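Switching the office to Poltell: your questions

We run the computers at Limuvdale, a small lettings office in Hulcombe, and since we put up a short note saying we'd moved our files to Poltell, people from other offices keep writing in. These are the things they ask. We don't get paid by Poltell and we're not sure we'd recommend it.

What is it?
A program that keeps a folder on each desktop in step with a copy held elsewhere. The brochure calls it "a new way of working". It's a folder.

Is it faster than an old file server?
The sales page says so. On our 11 desktops, opening a tenancy file takes the same time it always did. Saving a big one takes longer, and the little green tick shows up before the upload has finished, so I wouldn't trust the tick.

Does it run on older machines?
It says it does. Our two oldest would install it and then sit there with the fan going all morning. We replaced both, and that cost us 700 pounds which wasn't in anybody's sums.

How long does the trial last?
30 days, but the clock starts when you make the account, not when you install anything. Make the account last.

Can two people edit the same file?
They can both open it. If they both save it, you get two files with nearly the same name and have to work out which one is right. Poltell calls this "conflict protection".

What happens if the internet goes down?
You carry on with whatever is already on your own machine. Anything marked "online only" is out of reach, and after a fresh install that's everything – check this setting before you do anything else.

Do we still need backups?
Yes. If you delete a file on one desktop it goes from all of them. There's a bin, but we tried getting 200 files back out of it and had to tick each one by hand. We still copy the lot to a plain external drive at five o'clock.

Did you look at anything else?
Kakakhel, briefly. It wanted an administrator password every time it updated itself, and it updated itself constantly. It may be better now.

Is support any good?
They answer quickly. The first answer is always to sign out and sign back in, whatever you asked.

Would you do it again?
Ask me when the renewal price comes through. Working from home is easier than it was, I'll give it that, and the shared calendar is fine.
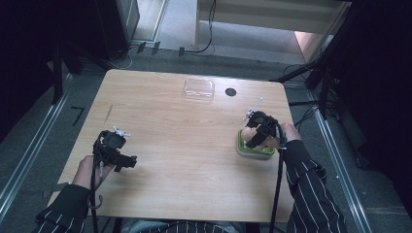
I'd still want to see that price in writing before moving the accounts folder over, and so far all we've had is a link to a page that says "contact us".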